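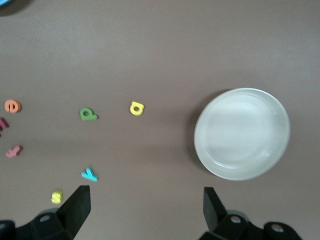
By the Groltham Letter staff | Friday, March 6, 2020 | Opinion

Foam letters should live in a bowl. I have held this view for 11 years of small children in the house, and I hold it more firmly now that the letters are all over the table again.

Most sets are sold in a tray with a cutout for every letter. Ours was too. The tray makes putting away into a puzzle, and a tired four-year-old does not want a puzzle at bedtime. Neither do I. A plain round bowl takes letters in any order, any way up. Filling one takes us roughly 6 minutes, and most of that is arguing.

People tell me the tray teaches the alphabet. I think the table does that. A lowercase letter lying on its side could be one thing or another until a child turns it, and the turning is where the learning happens. In a tray there is only one right way for it to go in.

The other complaint is that letters get lost. They do. We started with two sets and are down to 16 letters I would swear to. My son can still spell his own name, and he has started on the dog's.

Keep the bowl low enough to reach and leave the lid in the cupboard. I gave our tray away last April.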